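Trollgate Cladding Panel Programme: Progress Report to the Funder
Prepared by Ruth Cárdenas, August 7, 2026
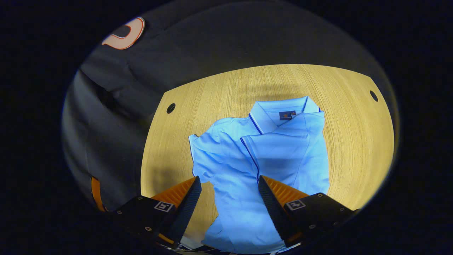 1. Period covered

This report covers work from the start of May to the end of last week. It follows the layout agreed at the last review. Costs are reported separately in the finance return.

2. Purpose of the work

The programme is testing a mineral-filled core for bonded aluminium facade panels. The core compound is supplied by Gronier, and the panels are pressed and coated at the Henao line. The reference product throughout is the Dranik panel, which has the same skin thickness and a conventional core. The grant pays for panel manufacture, bond and flatness testing, and one trial elevation at the Trollgate site.

3. Panels made

A total of 126 panels were pressed in the period. Of these, 113 met the flatness and edge limits at first inspection and were released for testing or for site. The remaining 13 were held back. Seven had skin ripple within 50 mm of the trailing edge, and six had short lengths of open bond along one long side.

The ripple was traced to uneven tension on the lower coil. The tension roller was reset and its bearing changed, and no ripple has been recorded on panels made after that. The open bond is not yet explained. All six panels came from the same shift, but the press log for that shift shows temperatures and line speed inside the set limits. Offcuts from two of them have been sectioned and the adhesive film looks thin on the affected side. We are checking the film feed for side-to-side drift.

4. Test results

Peel strength. All samples from released panels passed the minimum set in the test plan, both as made and after the water soak. The spread of results is wider than for the Dranik samples, mostly because of low readings near panel edges.

Thermal cycling. The small chamber has completed its run. No blistering or loss of bond was found. Bow was measured at the start and end of the run and stayed within the limit on every sample.

Routing and folding. The mineral core wears router bits faster than expected. A standard V-groove bit was changed after 3,000 mm of cut on the first trial, when the groove floor became rough. A coated bit has since been bought and has lasted well, though the full wear test has not been done. Folded corners made with a sharp bit show no cracking of the outer skin.

Fire testing. Not started. The laboratory slot has been booked and specimens are cut and labelled. No statement on fire performance should be drawn from this report.

5. Trial elevation

The rails and brackets at Trollgate are fixed and have been checked for line. Bracket spacing was reduced at the parapet after the wind load calculation was revised – this added a small number of brackets but did not change the panel sizes. Cassettes for the lower two rows are folded and in store. Hanging will begin once the open bond question in section 3 is settled, as we do not want to remove panels later.

6. Changes to the plan

The second core recipe has been dropped from this stage. Gronier could not supply it at an even particle size, and waiting would have delayed the fire tests. The press time this freed has been used for extra edge samples.

7. Risks

Open bond. Rated high until the cause is known.
Tool wear. Rated medium. It affects the fabricator's costs more than panel quality.
Laboratory date. Rated medium. If the slot moves, the final report moves with it.
Coil supply. Rated low. Enough coated coil is in stock for the remaining panels.

8. Work for the next period

Complete the film feed check and press a short confirmation run.
Finish the bit wear test with the coated cutter.
Deliver the fire specimens to the laboratory.
Hang the lower two rows at Trollgate and record joint widths after fixing.

9. Decision requested

We ask the funder to agree to the removal of the second recipe from this stage, as set out in section 6. The bond and flatness data sheets are available on request from Ruth Cárdenas.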